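About Tunia

Welcome, and thank you for coming to read about us. We're a small school of home skills on the second floor of the old Cengate building, above the bicycle shop, and we teach people of all ages how to wash up, put away, sort, store and generally keep a kitchen that doesn't fight back. People do smile when we say so at parties. Then they tell us about the cupboard at home where all the lids live, and we're usually still talking about it when the coats come out.

How we began

Tunia was started by Wenjie Fan, who spent 19 years running the kitchens of a boarding school and came away with firm opinions about cups. She had watched a long line of bright young people leave for university able to do calculus and quite unable to load a draining basket so that anything in it would dry. Her first class was held in October in her sister's dining room, with six pupils, one sink and a great many borrowed saucers. Two of those pupils came back the next term and brought their mothers.

Yichen Zou joined the following spring. He had worked in a shop selling racks, hooks and baskets, and he knew which ones people brought back and why. He teaches our storage classes and he is the person to ask if you have an awkward corner, a very shallow drawer or a husband who stacks bowls inside jugs. We moved to Cengate when the dining room could no longer hold us, and more than 500 people have now taken at least one course here.

What we teach

Most people start with Yao, our first course, named after the street where that dining room was. It runs for four weeks, one evening a week, and covers the small things: cups, dishes, tins, cutlery, and where each of them should go when you have finished with it. We spend a whole evening on the wire basket alone. You learn to leave air between things, to put the tall pieces where your sleeve won't catch them, and to lift something out without sending its neighbour over. It sounds like very little, and then you try it with a full basket and somebody talking to you.

After Yao you can go on to Wasent, our longer course, which takes in the larder, the fridge, the cupboard under the sink and the dreaded drawer of bits. Wasent pupils draw a plan of their own kitchen in the first week and carry it about with them, and by the end it is generally covered in crossings-out and tea. We think that's a good sign. There is homework, but it is the sort you'd have had to do anyway.

We also run a short morning class for children, who are often much better at this than their parents (a child who has been told that a cup has its own place will defend that place against all comers!), and a quieter afternoon group for people who are getting used to living on their own, perhaps for the first time in many years. That group tends to overrun, and we let it.

How we work

We keep classes small and the tables plain. We like light wood, with one basket to a table and only a few things in it to begin with, a cup and a little dish, say. You'll handle everything yourself from the first evening. We talk a good deal, it's true, but we try to do it while your hands are busy.

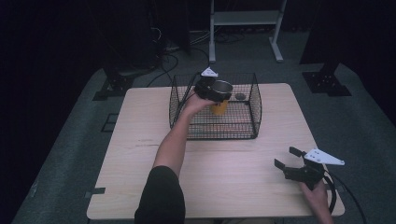
Do I need to bring my own cups and baskets to the first class?

There's no need, as we have plenty here, but if there is a basket or a rack at home that has always annoyed you, do bring it along and we'll look at it together.

Coming to see us

You're very welcome to drop in before you sign up. The kettle is on from mid-morning, and one of us can usually stop for a chat and show you the room. The stairs are steep, so please use the lift at the back of the building if you'd rather, and ring the bell marked Tunia, which sticks a little and needs a good push. Places on Yao go quickly in the new year, and if the course is full we'll put you on the list and telephone you when something comes up. Wenjie still makes those calls herself, so do allow a few minutes.

Page last updated 2020-12-08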